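Regulator servicing interval for club equipment held in storage
Equipment Care and Maintenance - Community Help

Posted by Gatness Aquatics Office

Our organization maintains a pool of diving regulators for member use. Most of the sets are in the water every week through the summer and are sent out for service on a fixed schedule. Our difficulty concerns a smaller group of regulators that were serviced at the close of last season, tagged, and then placed in storage without being used again.

The service sheet that came back with them states that the next service is due at 300 dives or 2 years, whichever is reached first. Our equipment officer takes the position that the time period begins on the day the regulator returns to use. Our training officer takes the position that it begins on the day the service was completed, regardless of use. The sheet itself does not say.

We would be grateful for guidance on the following matters. First, which reading is correct. Second, whether any checks should be carried out in-house before a stored regulator is issued to a member. Third, whether the manner of storage affects the interval. Ours are kept in padded bags on a shelf in an indoor room at our Annan site, with the first stage dust caps fitted and the hoses coiled.

For completeness, the regulators are a mix of diaphragm and piston first stages from several makers. All are used in both fresh and salt water.

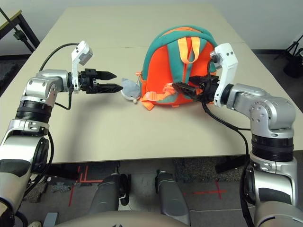
ANNAN, January

Additional note from the poster: one of the stored sets was connected to a cylinder on Tuesday as a trial. The intermediate pressure rose slowly on the gauge after the first breath and did not settle. That set has been withdrawn. We mention it in case it is relevant to the second point above.

Posted by Maj-Britt Sandberg

The period should be counted from the date the service was completed. Seals and seats age whether or not the regulator is dived, and a high-pressure seat may take a set during long storage. A regulator that has been on a shelf for the whole of its service period is due for service in the same way as one that has been dived throughout. Where the maker's manual gives a shorter period than your service sheet, the manual takes precedence.

With regard to in-house checks, the following are within the ability of a trained equipment officer and do not require the regulator to be opened:

Inspect all hoses along their full length, sliding back any hose protectors. Look for cracking, blisters or bulges near the crimped ends.

Inspect the mouthpiece for splits and confirm that the tie is secure.

Inspect the inlet filter. Green deposits or a reddish-brown powder are grounds for withdrawal.

With the dust cap sealed and no cylinder attached, inhale gently from each second stage. There should be firm resistance and no flow of air.

Connect to a full cylinder, open the valve slowly, and read the intermediate pressure on an inline gauge. Purge several times and observe. The needle should return promptly to the same figure and remain there.

Submerge the complete set under pressure and look for bubbles at every joint.

The set described in your additional note would fail the fifth check. A slow and continuing rise, commonly called creep, indicates that the high-pressure seat is not closing fully. You were correct to withdraw it. It should go to a qualified technician with a written note of what was observed, as the fault may not repeat itself on the bench.
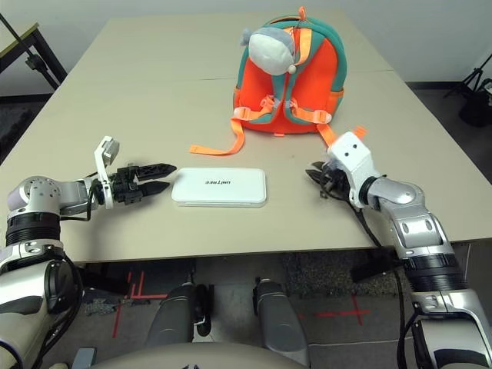
Photo credit: Dremusby

On the question of storage, an indoor room is suitable provided it is cool, dry and away from direct sunlight. I would advise against tight coils. Hoses should lie in wide, easy curves or hang from the first stage with their weight supported. Keep the sets away from electric motors and similar sources of ozone, which is harmful to rubber. Good storage protects the equipment - it does not extend the interval.

I would further suggest that each regulator have its own line in a register, showing the serial number, the date of last service, the date next due, and the result of each check. A paper book is sufficient. Tags alone tend to become detached.

Posted by Rutent

agree with the above, go by the service date. our club did it the other way for a while and ended up with a regulator (locker tag 942) that free flowed in the pool on a try dive. nothing serious but not a good look in front of new people

also rinse and dry them properly before they go away for winter. salt left under the purge cover is a pain to get off later

Reply from Gatness Aquatics Office

Thank you both. The office will adopt the service completion date as the start of the period for all sets, stored or otherwise. We have 3 regulators that fall due at once under this reading, and these will be sent out together with the withdrawn set. The hoses at Annan will be uncoiled. We would still welcome advice from any organization that keeps its register in electronic form, in particular on how dive counts are recorded when a set is shared among several members in one day.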